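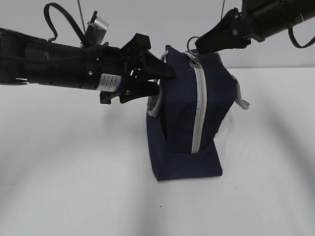 Bag handling (robotics)

Bag handling, also soft-container handling. Group of chores in household and shop-floor robotics: opening, closing, filling, folding and carrying bags made of cloth or other limp material. Usually counted among the harder chores, next to laundry and bed making. Status: partly solved, in labs. Not a consumer product yet.

Zippers

Most studied part. Two arms the norm, one to steady the fabric and one for the slider. Slider is small, so many test bags get a ring or loop added to the pull. Critics (Pap, Oláh) say this makes the task easier then it is at home. Main troubles are fabric bunching ahead of the slider, teeth catching on lining, and the bag tipping when pulled. Curved zippers worse than straight ones.

The Nornitz trials ran 2564 attempts over 11 bag types. Stiff toiletry bags did well, soft totes badly. Time limit was 40 seconds per try, which Paterson called generous, a child needs 3.

Handles and filling

Handles flop, and change shape each time the bag is set down. Picking up by both handles at once still unreliable. Filling needs the mouth held open the whole time, so a third arm or a stand is sometimes used. Groceries mostly untested.

Shop floor

Further along than the home. Sjöberg packing lines use fixed frames to hold bags open, so no real grasping of cloth is invovled. Whether this counts as bag handling is disputed, see Orozco.

See also: Cloth folding, Two-arm manipulation, Grorer test set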